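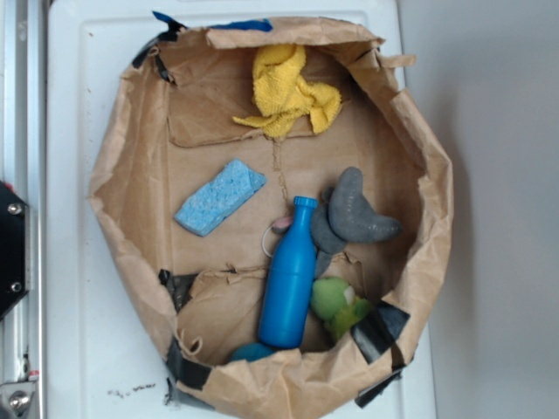
Harkley Museum Visitor Route Working Group
Minutes, December 20, 2021

Present: five members, front desk, gallery staff. Apologies from the education office, which had a school concert.

1. Minutes of the last meeting
Approved after the word "shambles" was changed to "congestion."

2. Visitor numbers
The museum had 3,284 visitors in the fall season. The front desk reported that a good many of them asked where the museum was while standing in it. The sign over the Grescombe Street door still reads Deliveries.

3. One-way route
The arrows laid in the summer send visitors through the river gallery, up the back stairs and into the Meireles ceramics room from the wrong end, so the story of the collection begins with its sale and works back to its purchase. Gallery staff said some visitors prefer it. Agreed to turn the arrows around on the upper floor only. The lower floor stays as it is, the adhesive having proved better than expected.

4. Meireles room labels
The new labels run to 139 words each. The group had asked for 39. The curatorial side feels that the glazes cannot be explained in less. Front desk asked whether they could be explained in more than one type size. Long discussion. One case will be done both ways and left up through January.

5. Audio guide
Puroslow has sent the revised recording. Stop 2 now matches the object in front of it. The pause before the courtyard stop is still there – nearly long enough for people to hand the guide back, and several have. Puroslow calls it a reflective interval. Agreed to ask for a shorter one.

6. Courtyard
Closed in wet weather until the drain is looked at. The city has been written to again. The bench goes back out when the courtyard reopens, facing the fountain this time.

7. Gift shop
The Harkley tea towel has sold out. The Harkley umbrella has not. Reorder the first, move the second closer to the courtyard door.

8. Any other business
A request to hold these meetings somewhere heated was noted.

Next meeting: January, date to be sent around. Agenda items to the front desk, please, in writing.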